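Hosel Board Oil, 16 oz. bottle

Item no. 362
In stock, ships in two days

I started selling this oil because I got tired of mailing my own bottles to friends. My brother-in-law Getachew Demissie ran through three of them in one winter and finally told me to put it on the site and charge him like everybody else. So here it is, and yes, Getachew, you pay shipping too.

Hosel is a plain mineral oil with a little beeswax melted in. It goes on light-colored wood without turning it orange, and that was my whole problem with the stuff I used before. I have a soft spot for maple and I like it to stay pale. Walnut and cherry will go a good bit darker with the first coat — that's normal, and I think it looks great, but try it on the underside first if you're the nervous type.

You don't need much. Pour out a puddle the size of a half dollar, push it around with an old T-shirt, and keep going with the grain until the whole top looks wet. Do the edges. Do the end grain twice, it drinks like crazy! Then go to bed. In the morning wipe off whatever is still sitting there and you're done. 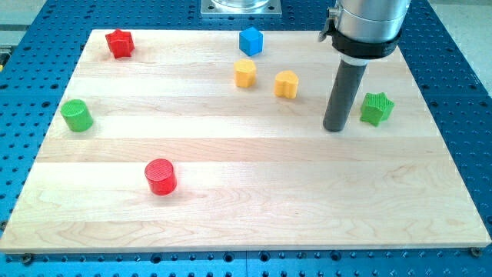
If the board is brand new I'd do that three nights in a row, and after that once a month or whenever water stops beading up. Old boards that have been through the dishwasher (you know who you are) want a light sanding first. I use 100 grit if it's really fuzzy, then something finer, then a damp rag, let it dry all the way, and one more pass with the fine paper. Skip the damp rag and you'll get the fuzz back the first time you wash it.

People ask if it works on butcher block counters. It does, but buy the big can. A bottle will cover a good many cutting boards and not nearly enough counter.

It has no smell that I can pick up. My wife says it smells like a candle drawer, so take your pick. The wax settles when it's cold out, and every February I get a few emails about white stuff at the bottom. Stand the bottle in a bowl of warm tap water, shake it, good as new.

Sizes and prices
16 oz. bottle: $12.00
Big can: call or write, I fill those to order

Goes well with
Skotoris scraper, small
Munari cotton rags, bag

What customers say

"Used it on my mother's bread board, which I had pretty much given up on. Two coats and she wanted to know where I bought the new one." Rokeya Rathnayake

"Nice oil. Cap leaks if you lay it on its side." Bujar Vukčević

Bujar is right about the cap. I've switched to a better one, and if you have an old bottle that drips, drop me a line and I'll mail you the new cap for nothing.

Page updated 23/08/2006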